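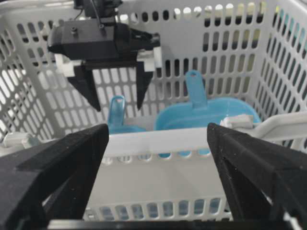 Why would anyone teach a two-armed robot to take things out of a basket one practice run at a time, when a programmer could write the motion down once? The motion only works once. Shift the basket a thumb's width and the written-down version closes politely on air, while a policy trained on many slightly different runs has a fair chance of noticing that the world has moved.

I had that answer from Lợi Đồng before I had taken off my coat, and I spent the rest of my afternoon at the Wendcombe lab finding out how much work was folded into "a fair chance."

Wendcombe opens its doors each November. You get a sticker, a map with the restrooms marked more clearly than the exhibits, and a choice of tours. The long tour does the clean room and the wave tank. I took the short one, which goes up a back staircase to the manipulation group and stays there, and which drew four of us, one of whom wanted the wave tank and was too shy to say so.

The group's project is called Lirkance. I asked what it stood for and was told it had stood for something in the grant application.

The problem they have set themselves is easy to state over coffee. Take a deep container with something light and awkward in it and get the something out, using two arms, without moving the container more than you can help. On the day I was there the container was a white plastic basket with slotted sides and the awkward things were two light blue scoops with upright handles, each with a hole near the top for hanging. You would not look at them twice in a store. The group has looked at them for most of a year.

Slots, Đồng explained, are miserable. A camera sees a wall, then not a wall, then the room on the other side, then a wall again. Depth sensing hates it. Blue plastic seen through white plastic is worse, as the arm may conclude that the scoop is in front of the basket and go looking for it there. A solid box would be far easier, and they have one on a shelf. It is used for tours with small children.

Their method, as far as I followed it, goes like this. A person drives both arms by hand through the task, over and over, while the wrist cameras and the joint positions are recorded. So far it is what a lot of labs do. The Lirkance part is what gets thrown away. Most groups keep the good runs and drop the fumbles. Đồng's group keeps the fumbles and cuts them up, so that the half second when a fingertip brushes the wrong handle, and the second after it when the operator backs off and tries again, become their own little lesson. The policy learns the grab, and separately it learns the flinch.

They collected 904 runs for the first version. I asked why 904 and got a look. They had planned on 900 and someone was enjoying himself.

Out of those came 232 usable recoveries, which I would have guessed was a poor harvest. It is the number they are proudest of. Trained without the recoveries, the policy tends to commit. If it misses a handle it carries on serenely with the rest of the job, lifting nothing, moving nothing across, and placing nothing with great care. I watched a recording of this and found it uncomfortably like some meetings I have been in. Trained with them, it pauses, opens, rises a little and comes down again in a slightly different place. In the recording we were shown, it did that twice before it got hold of anything, and the woman next to me said "oh, good" out loud.

The second arm took me longer to understand. I had assumed it was there to lift whatever the first could not. Mostly it is there to look. One gripper hangs over the basket and goes for a handle; the other hovers with its fingers wide apart, and the camera on its wrist gives the policy a view that the working arm cannot get of itself. Đồng calls this "the friend holding the flashlight." If the working arm loses its grip, the two may swap jobs, and the swap is learned from the recordings like everything else. No rule says when. I asked whether that was worrying. He said it was worrying in an interesting way, and moved us along to the poster.

The poster had a bar chart on it. The bars for the policy with recoveries were taller, and the gap was widest for the smaller, tighter placements, where a miss is most likely. Underneath, in type I had to bend down for, was a list of things that still go wrong. Two scoops nested together. A basket turned end for end. Late afternoon, when the sun comes through the west window and every slot in the basket throws a bright lozenge onto the floor of it. For that last one they have tried more data and better augmentation, and the current best result is a blind from Dridness, the office supplier down the road.

There was a demo. It had been promised for two o'clock and began at twenty to three, after a restart and a discussion in low voices about a cable. The arms moved at the speed of someone defusing a picnic. I will report that it got one scoop out and set it down, and that on the other it was still thinking when our guide had to bring us back downstairs. The wave tank man asked if it would be finished by the time we left. Đồng said it had a time limit and would give up gracefully, which was also learned.

The next round aims for up to 3000 runs, with different containers and several operators, because the current policy has apparently picked up one person's habit of approaching everything slightly from the left. They know whose. They are also testing softer fingertips from a small outfit called Ristić, which grip better and wear out faster, and there is a jar of dead ones on the windowsill behind the new blind.

If you go, wear flat shoes for the back staircase and take the short tour. Ask to see the failure reel, which is not on the map. The coffee is in the lobby and stops at four.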